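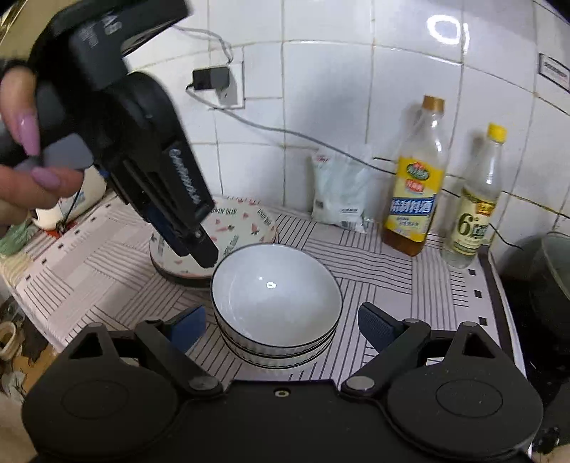
Bowls first, plates behind. Kitchen bench, afternoon session.

Dish sorting task, student project, where we're at

trinel_build
Second-year group project, hand-held grippers, one person per pair. The task is to lift the bowls, then the plates, and set them out on the patterned cloth. We've logged 211 runs and want 413 before the report is due in May. Bowls are fine. Plates on edge are the problem, the pads slide before they bite.

damilum48
What are you closing at? We had the same trouble at the Arar comp until we slowed the last bit down.

trinel_build
Whatever the hand does. No set speed.

gumleaf_servo
Then that's your problem. Pick a speed and practise it. Half your data will be people snatching.

damilum48
Disagree. If everyone closes the same way you'll train something that only works one way. Leave the variation in and chuck the bad runs.

gumleaf_servo
Chuck them on what grounds? They need a written rule or the marker will ask. Ours did.

trinel_build
Rule at the moment is a drop or a second grab means it's out. Lost 48 that way. 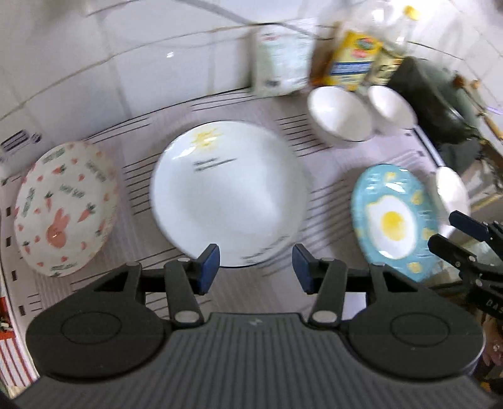 Layout with the plates, bowls and spoon on the mat.

wattle_and_wire
I'd swap the patterned mat for a plain one. Those lines near the plate rims will confuse your tracking.

trinel_build
Tracking's been OK on it. The shine on the white plate is worse. Might move a lamp.

gumleaf_servo
Keep the mat, fix the light. And do the spoon as its own task, it needs a different approach angle.

damilum48
Agree on the spoon. Still don't agree on the speed.

trinel_build
Will split the spoon out and try 2 closing speeds on the plates. Numbers to come once the Ní Bhriain lab frees up the computer.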